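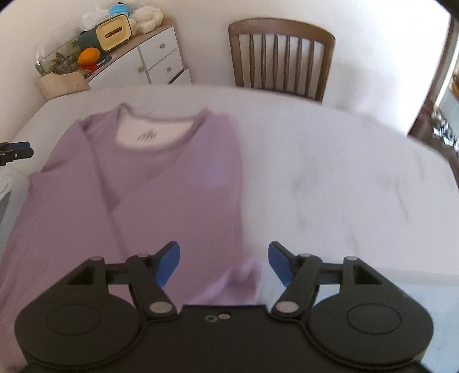 *A long-sleeved shirt laid out on a covered table, one sleeve folded across the body.*

**Adstead clothing room changes its folding method**

The Adstead clothing room will fold all long-sleeved shirts to a single pattern from October, replacing the mix of methods used until now. The change applies to knit tops with a round neckline. Button shirts will stay on hangers.

Under the new pattern, the shirt is spread flat with the collar toward the back of the table. One sleeve is brought diagonally over the body, then the other. The sides are turned in to the width of the neckline, and the hem is folded up twice. The finished packet measures 9 inches across and 14 inches long, the inside size of the shelf bins supplied by Stasier.

Kulap Jaidee, who runs the room, said the old packets varied too much in width. "A bin that should close would be an inch too full on one side," she said. "We were refolding the same shirts when they came back off the shelf."

The room handles 2000 garments in a season. Long-sleeved tops take up 34 bins, more than any other type, and were chosen as the first group for that reason. Pants will follow if the bins hold up. Children's sizes will use the same sequence of folds with a narrower packet, and the final width for these has not been set.

Folding will be done on a table with a cloth cover. Jaidee said thin knits slide on a bare tabletop, and the sleeve tends to pull the shoulder out of line when it is crossed over. The cloth is to be smoothed before each batch and changed when it is marked with lint or dye.

Shirts with a size printed inside the neck will be packed with the neck panel facing up, so the size can be read without opening the packet. Shirts with no readable size will get a paper tag at the collar. Stained or torn items go to the Turnar Street sorting point as before.

A printed sheet with the fold lines is available at the front desk. The Araya branch will keep its current method until its shelving is replaced. Drop-off hours at both locations are unchanged.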